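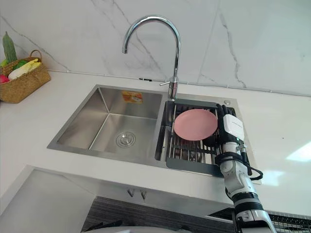
Slide 1. Pink plate going in the rack, right-hand bowl.

Search this site Enter keywords Go

Hi everybody, thanks for coming over after lunch! I look after the arm at our sink cell at Condska, and I'm going to spend my time on upkeep, which I know is the part people skip (I used to skip it too). If you came for the planning software, the Flonham folks are up after me and they'll do it way better than I could.

Quick background, don't linger. The cell is one kitchen counter, one double sink, and the dishes from the Amel test set. We do plates and cups. Since July the arm has logged 3,521 placements, and I've had the covers off the wrist 4 times in that stretch. Two of those were my own fault and I'll get to them.

First thing, the cables. Ours run along the outside of the arm, and I love that for repairs and hate it for everything else. Too much slack and the loop drags on the counter when the arm comes in low. Too little and you get a tug at the wrist right when the fingers are trying to settle. What I do now is drive the arm to its farthest reach over the sink, set the slack there, clip it, then fold the arm all the way back and look again. I did it the other way around for weeks, setting it folded, and that was fault number one. Snapped a connector latch. Very embarrassing, very loud.

(Pause, let people laugh, water.)

Okay, cups. A cup on its side is the one that shows you wear in the fingers before anything else does. If the pads are getting slick the cup rolls a little as the hand comes down over the rods, so I run cups first thing every morning before I bother with a plate.

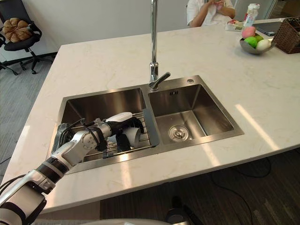
Slide 3: The rack

The rack is part of the machine! Please write that down if you write down anything. It gets lifted out for cleaning, it gets put back a finger's width over, and suddenly you're blaming the hand. We also swap it from one bowl to the other, and every swap means a fresh touch-off. Mine goes rack corner, rack corner, faucet base, done. Do the faucet one even if you're in a hurry, you really don't want to find that spout with your elbow joint.

Fault number two was here. I moved the rack, loaded the old offsets, and pressed go. The file was called Ha_final, and so was the other one. We put the bowl side in the file name now.

After a touch-off I run 50 slow placements and stay next to the stop button the whole time. It's boring, so bring a coffee, but keep it off the counter.
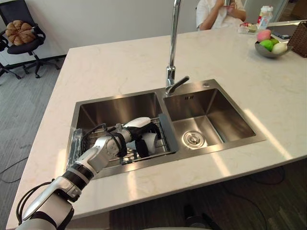

And keep a notebook, a paper one. My log for this cell is up to 573 lines and most of them say something dull like "retightened clip, left side." When the wrist started clicking I could flip back and see I'd written "small tick on the way up?" nine days earlier and then ignored it. Bearing cover screw. Took me longer to find the driver than to fix it.

Skip the spare parts list if time is short, it's in the handout.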